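Sorting & Salvage Board > Storage, Bins and Benches
Thread: Two-compartment metal bin for sorting mixed lots – keep the divider or cut it out?
14 replies

inlow_shed
Original poster

I picked up a big gray sheet-metal bin when the Latuheru warehouse cleared its back lot. Open top, sloping sides, and a panel across it that leaves a large compartment in front and a narrow one behind. It's heavy. I got it onto the bench with a hand truck and some bad language.

I buy mixed household lots, mostly toys, kitchen metal and jar lids, and sort them in the evenings. Up to now I've been tipping everything onto a tarp and kneeling. My knees are done with that, so the bin is going to be the sorting station from here on.

Three questions.

1. Would you keep the divider? I can't decide if the narrow part is useful or just lost space.
2. Is there any point in painting the floor of it? It is scratched all over.
3. There is a small round hole in the floor, toward the front right. Plug it or leave it?

brickbucket
Keep the divider. You can always cut it out next year and you can't easily put it back.

I use a narrow compartment for anything I don't want to decide on yet. Odd lids, parts that belong to a set I haven't found, keys. Once a week I empty it and force myself to pick a box for each thing.

panhandler7
I'd go the other way and cut it out. A divider in a sorting bin is something to bang your knuckles on. I had one in a Zaltlow parts tub and took it out after one weekend. You want one open floor where you can spread things with the flat of your hand, and the categories go in boxes next to the bin.

Also, don't paint. Metal pans and bakeware will have the paint off in a week and then you have paint flakes in with your toys.

brickbucket
The Zaltlow tubs are half the size of what he's describing. Of course a divider gets in the way in one of those.

panhandler7
It got in the way because it was a divider. Size has nothing to do with it.

tarp_and_tray
Leave the hole alone. Mixed lots come with grit, glitter, dried beans, you name it. With a hole you can sweep it all to one spot and put a coffee can underneath. I drilled one in mine on purpose.

Watch out for single-stud bricks and doll shoes though. Put a bit of window screen over the hole, held down with tape.

inlow_shed
Original poster

Thanks. No paint then, that's settled. I like the coffee can idea but the bin is sitting flat on the bench right now, so I'd have to raise it on blocks first.

On the divider, I'm still on the fence. I put a few pieces in the front part to get a feel for the room in there. A green brick plate, a dark blue cap, one of the big silver-gray metal pieces and a round one.

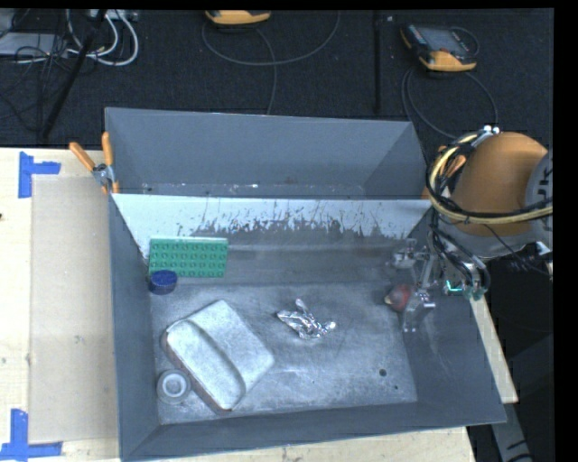

What I'm doing next, in order

Step 1. Put it on blocks. I have four offcuts of fence post that should do.

Step 2. Screen over the hole, coffee can underneath.

Step 3. Go over the top edges with a file and then a strip of split hose. I haven't cut myself yet but I can feel it coming.

Step 4. Run one full lot through it with the divider in, then decide.

The next lot is 7 boxes and I'm picking it up Wednesday.

brickbucket
Looks like plenty of room in front to me. The big metal piece is turned on the diagonal and there is still open floor to work on. I'd stop worrying about the divider.

panhandler7
A few things in a bin always looks like plenty of room. Tip a whole box in there and ask again.

The lower edge of that divider is chewed up too, by the way. Dark scratches most of the way along, worst in the middle and to the right. If he leaves it in, that's the part I'd check for burrs. Run a rag along it before you run a finger along it.

lidcounter
I'd like to talk about the lids and caps, since everybody skips them.

Caps like that blue one are a pain in a deep bin. They end up under whatever is flat. I do a first pass for round things only, before I touch anything else. Caps, lids, rings, cup-shaped pieces. They go in a dishpan. After that the plates and pans stack up fast and you aren't lifting each one three times to see what is under it.

I did a full count one October, out of stubbornness. 1,393 caps and lids from one season of lots, and I kept maybe a coffee can's worth. The rest went to the school art room.

inlow_shed
Original poster

Round things first makes sense. I've been doing the big pieces first because they're easy, and then chasing caps around the floor for an hour.

What do you do with metal bakeware that has brown on the rim? Do you clean it before sorting or after?

lidcounter
After. Sort dry, clean later. If you bring water into the sorting area you get wet labels and wet cardboard and the whole evening goes sideways. I have one box marked WASH and one marked SCRUB. Anything with brown on the rim goes in SCRUB and I do those on a separate day with the stiff brush.

cinenach_parts
Can I ask what kind of light people are using? I have a bin with a similar depth and the side nearest me is always dark because my own shadow falls in it. I bought the Cinenach clamp lamp that was recommended in another thread and it's bright enough, but it glares off the metal and I can't tell a gray part from the floor.

tarp_and_tray
Point it at the wall or the ceiling and let it bounce. Bare metal will glare at you whatever lamp you buy.

Or lay something down. I use a piece of old felt when I'm doing gray and silver parts. It makes less noise as well, if you have people sleeping in the house.

panhandler7
Felt holds on to every crumb. Use a rubber shelf liner and shake it out at the end of the night. Light color if you sort mostly dark parts, dark color if you sort mostly light ones. I cut two to size and swap them.

cinenach_parts
Two liners is a good thought. I'll try that before I send the lamp back.

inlow_shed
Original poster

Update after the Wednesday lot. The bin is up on blocks and the coffee can works. I lost one doll shoe down the hole before I got the screen on, and then found it in the can, so no harm done.

I tipped in one box at a time. Round things first, into a dishpan, then flat plates, then metal, then the rest. The narrow compartment got used for things I couldn't place, the way brickbucket said. By the third box it was full and I had to clear it out, so it isn't a place to store anything. It is about right for one evening.

The divider stays for now. panhandler7 has a point about knuckles, I hit mine twice. I'm going to put the same split hose along the top of it. The lower edge had two burrs, both filed off.

The one thing I'd change is the height. On the blocks the front wall comes up to my ribs and I have to reach over it. I may cut the blocks down and set the can in a hole in the bench top instead.

brickbucket
Good result. Cutting a hole in a bench is a bigger job than cutting down blocks, so try a tuna can first. It's shorter.

panhandler7
Still say cut it out. But a tuna can is right.

inlow_shed
Original poster

Tuna can it is. There are a few in the recycling.

lidcounter
How many caps in the lot?

inlow_shed
Original poster

I didn't count. The dishpan was full to the brim, and I had already given up on matching any of them. If anybody near Inlow wants a grocery bag of mixed caps, send me a message.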